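Kevwood Two-Finger Gripper, Pair, with Printed Mounts

We love these little grippers! The Kevwood pair is our pick for anyone doing two-arm work with soft, flat things, the stuff that wrinkles and slides just when you've got hold of it. The fingers are slim and dark, and the white 3D-printed housing fits Boström and Drason wrists with 4 screws each.

We tried them against the Greronetti wide jaw for most of October. The Greronetti is great on boxes and bottles (keep yours if that's your day job!), but for getting under an edge, the narrow Kevwood finger won us over in an afternoon. 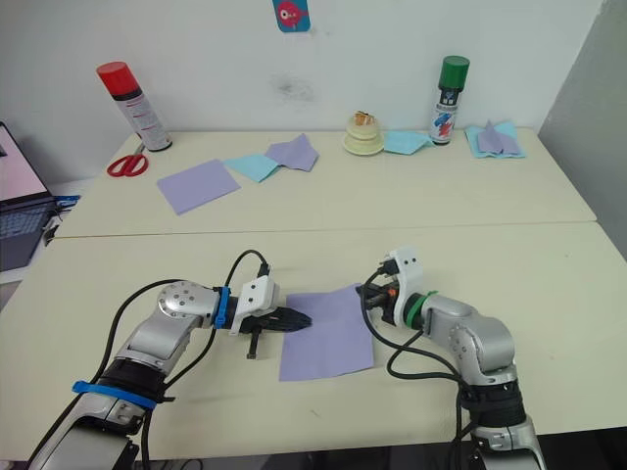
Left mount with blue, right mount with green, lavender sheet in the middle. 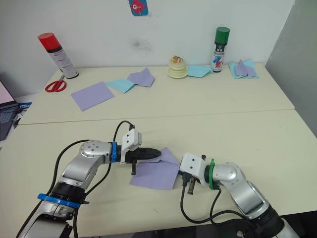 Leave plenty of slack in the cable at the wrist. We ran ours short at first and the left arm kept tugging on its own plug, so go for a generous loop and check it through the full bend of the elbow before you start. Fingertips are good for 2,000 grips in our use, and spares come in packs of 9.

In the box: two grippers, two housings, screws, cables, one hex key. Controller sold separately. Ships in 11 days.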